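4. Verse and Prose in the Second Act of Venetik
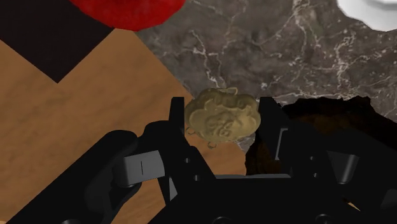

Figure 2. Black two-finger gripper with a small golden object between the fingers (computer rendering).

In the previous section we treated the first act, where almost all characters of rank speak in verse. The second act is more difficult. The old Duchess has died before it begins, her nephew has taken the seat, and the council asks him to sign the harbor treaty before the mourning is finished. From this point the division between verse and prose is no longer a division between high and low persons. Gough lets the same character change from one to the other, sometimes inside one speech, and it is this change that we want to study here.

Our material is the printed text of Venetik, the prompt book of the first production by the Firard company, and the prompt book of the later production at the Calard theater. The two prompt books do not agree everywhere. The Firard book contains 18 passages in the second act where a speaker leaves verse for prose or returns to it. The Calard book has only 13, since the director removed most of the scene with the pilots. We follow the printed text where it is possible, and mention the prompt books when they give a different reading.

The first change comes in the council scene. The nephew has answered the chancellor in regular lines of ten syllables, and the chancellor has answered in the same way, often completing a line that the young man has left open. Such shared lines are usually read as a sign of agreement or of close attention. In this scene they have a less friendly effect, in our opinion. The chancellor finishes the line before the nephew can finish it himself, and each time he takes a little of the decision with him. When the nephew finally says "I would like to read it first," he says it in plain prose, and the chancellor has no line to complete. The Firard prompt book marks a pause after these words. At Calard the chancellor answered at once, and the moment is weaker in that version.

A second group of changes belongs to the sister. She speaks prose with her brother and verse with everyone else, which could suggest that prose is the language of the family and of trust. However, the long speech by the window is against this reading. She begins it in prose, as we expect, and moves into verse exactly when she starts to lie to him about the letter. The movement is not sudden. For four or five sentences the ear cannot be sure, because the stresses fall regularly but the sentence does not yet stop where a line would stop. In a talk with students after the first production, Angharad Gough described the passage as "a door that closes slowly," and she asked the actress not to mark the change with the voice.

It should be noted that the printed text shows the verse by its layout, while the audience has only the sound. A reader sees the lie coming; a spectator perhaps feels it. We have asked ourselves if an analysis made from the page gives too much weight to something that is hardly noticed in the theater. The recording kept by Tufa is of limited help on this point — the sound is poor after the interval — but in the window speech one can hear that the actress keeps the line endings very light.

The third case is the pilots' scene, which stands apart. The pilots are working men and the tradition would give them prose. Gough gives them rhymed couplets, around 60 lines in total, and the comic effect is strong at the beginning. Later the couplets become more serious, when the old pilot tells how the Duchess used to come down to the quay at five in the morning without her guards. The rhymes remain but the sentences grow longer and run over them. No other character in the play speaks about the dead woman with so much detail. By removing the scene, the Calard production made the act shorter and clearer, but it also lost the only voice which is in mourning.

The signing itself, at the end of the act, is almost without words. The nephew reads the treaty aloud, in the dry prose of the document, and stops before the last clause. The printed text then gives the direction "He writes." Both prompt books add business at this place: at Firard he wiped the pen and gave it back to the chancellor, at Calard he kept it. Neither action is in the text, and the third act can be played after either of them. We return to the pen in Section 5, where the nephew's abdication speech is compared with the earlier draft.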